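Indwood widens its kitchen board and moves small storage behind it

19 January 2025

Indwood has changed the layout of its compact kitchen worktop line, replacing the two-piece cutting and serving surface with one broad white board and moving small items to a row along its far edge. The revised layout goes on show at the Plullstead showroom, where the earlier version was set up in October.

The change affects the board, the storage row and the fixing method. The old surface was made in two halves joined down the middle, and owners reported that crumbs and flour collected in the joint. The new board is a single piece, 796 mm deep, with a rounded front edge. It rests on the counter and lifts off for washing. The finish has been altered as well: the earlier coating marked easily under hot pans, and the supplier, Kalogeropoulos, has moved to a harder white coat that is applied in two passes and cured for 12 hours.

Storage follows a simple rule. Anything used while cooking stands behind the board, within reach but off the work surface. At Plullstead this means a small wood-framed box with a red front and a knob, and a tall red cup for utensils. The box is sold under the name Umer and is meant for tea bags, salt packets, clips and other things that tend to drift across a counter. Its parts can be ordered one by one.

The cup is a standard item and buyers may use their own. Indwood advises a tall cup with a wider mouth, so that handles lean outward and can be picked up singly. Utensils with a hanging hole can go on a wall rail instead – the rail is an optional part and is not included in the base set.

Gerasimos Tzavaras, who drew up the layout, said the main fault in the first version was the position of the storage. "It stood at the left end of the board. Right-handed users reached across their own work to get a spoon," he said. Moving the row to the back left the full width free for rolling dough or setting out plates.

The order number for the base set is 1824. Owners of the two-piece surface can buy the new board alone, but the old end brackets have to be taken off first. The screw holes left in the counter can be closed with the plugs supplied. Indwood will not take back used boards.

Cleaning instructions are unchanged: warm water, mild soap, no scouring pads. The wood parts should be wiped and dried the same day and not left standing in water.
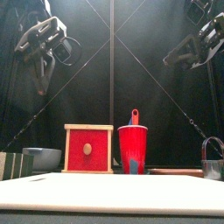 Eleni wrote that she has had the two-piece surface for a year and would switch for the joint alone, but she wants to know if the new board stays put when dough is kneaded on it, as her counter is polished stone and the old one was held by the brackets.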